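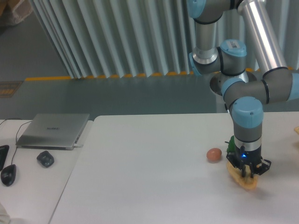 Alert for missing hikers canceled after both found in Wogan

The alert for two people reported missing from the Hedik trailhead was canceled on 14th March, after county deputies located both of them in the town of Wogan. Neither was hurt. Many of you got the message on your phones twice, and several readers wrote in to ask what had happened, so this item sets out what we know.

The pair, a man in his sixties and his adult nephew, had told family they would walk the lower loop and be home for supper. When they did not come back and did not pick up their phones, a relative called the sheriff's office. Deputies found their car still parked at the trailhead shortly before dark and asked for a search team.

Some 40 people took part in the search, most of them from the Fonard and Erkar fire districts. They worked the loop from both ends and checked the two side trails that lead down to the creek. A dog team was on its way from the next county when the search was called off.

The two men had left the loop at the north junction, where the sign came down in the January storm, and kept walking on the old logging road. That road comes out on the Wogan side of the ridge. They reached a gas station after it had closed, got a ride to a motel, and went to sleep without calling anyone. One phone was dead and the other had been left in the car.

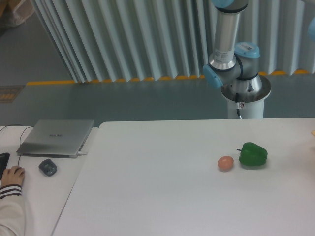

The motel clerk saw the alert on her own phone the next morning and called the number in it. Deputies were at the door a few minutes later.

"We would much sooner get a call like that than not get one," said Reynaldo Pascual, who runs search operations for the county. He said the family did the right thing by calling when they did, and that nobody will be billed for the search. The county does not charge for searches unless a false report has been made, and there was no false report here.

On the question of the double message, the county says the first alert went out to about 4,000 phones in the Fonard and Wogan area. A second version was sent 50 minutes later with a corrected description of the car. The system treats a correction as a new message, so it sounds the same tone again. The cancellation notice went out without a tone, and a good number of people never noticed it. Two readers told us they were still checking their barns and sheds at noon.

Mayu Sekiguchi, who handles the alert system for the county, said her office is looking at whether a cancellation can be sent with a short tone during daytime hours. The change would need approval from the state, and she could not say how long that might take.

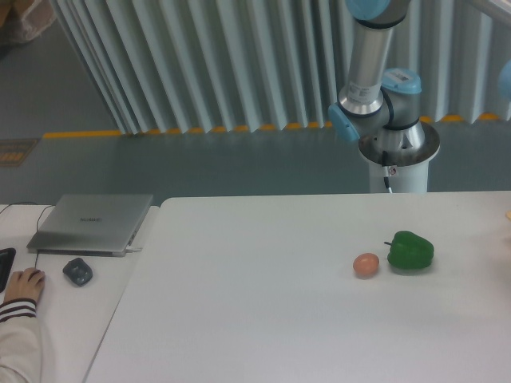

The north junction sign has not been replaced yet. The parks office has put up a temporary board with an arrow, and there is orange tape across the start of the logging road. A permanent post is on order. Until it arrives, people using the loop should bear left at the junction and should expect the creek to be on their right the whole way down. Parks staff also asked us to repeat the usual advice about carrying water, a light and something to eat, even on the short loop. It doesn't have to be much, and an egg and a green pepper like the two on the white table would do, provided you boil the egg before you leave. Leave a note at home with your route and the time you plan to be back, and take your phone with you even if you expect no signal. There is coverage on the ridge and again at the Wogan end.

Anyone who wants to check whether their phone is set to receive county alerts can stop at the front desk of the sheriff's office in Fonard. The desk can also take a landline number for households without a cell phone. Comments on the alert tone should go to the county clerk in writing.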